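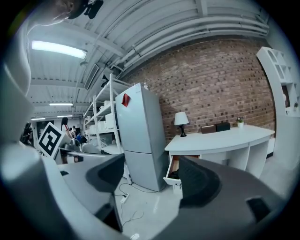
Slide 1: the white desk, the brick wall, the fridge next door

Hi everyone, I'm Hervé Rolland, and I've got 30 minutes to talk about one desk drawer. (Pause, let them laugh or not.)

So – this is the back corner at Trovbridge. When I moved in last October I had a plan for the desktop and no plan at all for anything under it. Up top it's easy: lamp on the left, two boxes in the middle, plant on the right. I love that plant! It's the one thing I never have to put away.

Ask the room: who has a drawer they don't open in front of guests? Wait for hands. Then next slide.
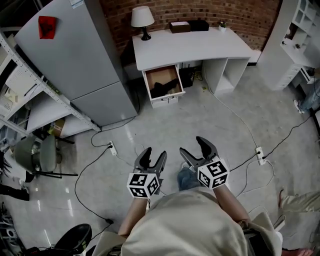 Notes last edited 28th November

OK, drawer open. Look at the bottom of it, that light brown cardboard lining. I'm a big fan of lining a drawer, it costs nothing and you swap it when it gets grubby. And there's hardly a thing in there, one dark item, so I can find it without digging (my old desk at Nosden, oh boy).

Point out the cubby on the right side of the desk. Open, no door. I go back and forth on those – easy to reach into, easy to stuff full.

Then the shelving by the fridge, with the white boxes. My rule is one kind of thing per box. Skip the label story if we're past 20 minutes.

Questions, then hand over to the Obeidat folks.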